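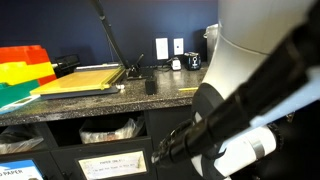 Where should a paper cutter live if you don't have a craft room? On a counter you can stand at, with enough clear space on one side for the sheet to hang over and your elbow to swing.

I learned this the slow way. Ours spent its first winter on top of the filing cabinet in the hall, and every time I wanted to trim something I had to haul it down to the kitchen table, move the fruit bowl, cut my two sheets and haul it all back. So guess what, I stopped trimming things! I had 40 recipe cards for the Tatness bake swap with wobbly scissor edges, and I was a little ashamed of them.

Then in July we put in a countertop, the dark speckled kind, and I claimed the end of it for paper. Letter trays and cutter, side by side. The trays are the loud plastic ones, red and yellow and teal, and I love them against the navy wall (I painted that wall myself, two coats of a Kosa sample color, and I'd do it again tomorrow). Red is for things to pay, yellow is for school, and teal is for paper that still has a clean side. The system mostly holds, though teal has a way of filling up with takeout menus.

The cutter has a yellowy board with faint lines on it, and those lines are the best thing about it. I line up the edge, hold the sheet flat with my left hand, keep my fingers well back and bring the arm down in one go. Four or five sheets at a time is plenty. I tried 14 once and got a lovely slanted stack. The arm gets latched down when I'm done, especially if my niece is visiting.

Next up is the Mitgate newsletter, 54 copies, folded and trimmed. I still need to find a better spot for the stapler, because right now it lives in the drawer with the batteries.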